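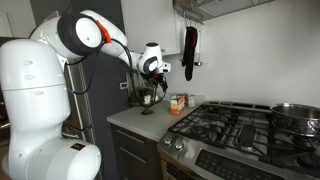 Brenda thinks the elbow joint is fine and the trouble is all in the cable. She said so before I had my jacket off. Her reasoning is that a bad joint would fault every time, and ours faults when it feels like it. I said maybe, and went to get the log.

2nd July. The log had 139 entries since we cleared it in February. Most are the usual stuff, a door left open or a stop button leaned on. The ones that matter are the gripper dropouts, and they bunch up when the arm reaches low over the counter with the wrist turned in. That is the pose for the stemmed holder, so I parked it there, gripper pointing down just over the bowl, and left it while I looked things over.

The black cables hang in loops from up by the orange connector and drape over the base before they go on to the wrist. I have never liked that. Jamie Mottram ran them that way when the arm came over from Druldale and he left plenty of slack so nothing would pull. The slack is the problem now. With the arm low, the loop rests on the housing and rubs each time the base turns.

Powered down, locked off, waited. Took hold of the gripper cable and worked along it with my fingers. Found a flat spot in the jacket a hand's width from the clip. No copper showing. I bent it there with the meter on and the reading jumped, then came back. Did it again to be sure. Brenda was right about that one, and I told her.

We had one spare cable in the Tundden box, and the label said 2286, the same as the old one. Swapped it in. Two screws at the wrist end, one of them chewed up from the last time, so I replaced that too. Put new clips along the forearm and took up most of the slack. Left enough for the wrist to make a full turn both ways. I checked by hand with the brakes off, Brenda holding the forearm, and it cleared.

Power back on at half past two. Homing was fine. The taught point over the holder had shifted a hair, so I touched it up and saved it under a new name and kept the old one. Ran 100 cycles at slow speed, down to the holder, close, lift, back. No dropouts. Did not try it at full speed, it was getting late and I would like to be standing there when we do.

Still to do: wipe down the housings, grease film by the seam. Order two more cables from Sugden, they take forever. Write the new clip positions on the Brodum sheet, which still shows Jamie's routing. Ask him if he had a reason for it before I throw the old sheet out.

Right shoulder sore from reaching up under the wrist. Home by six. Leftover soup.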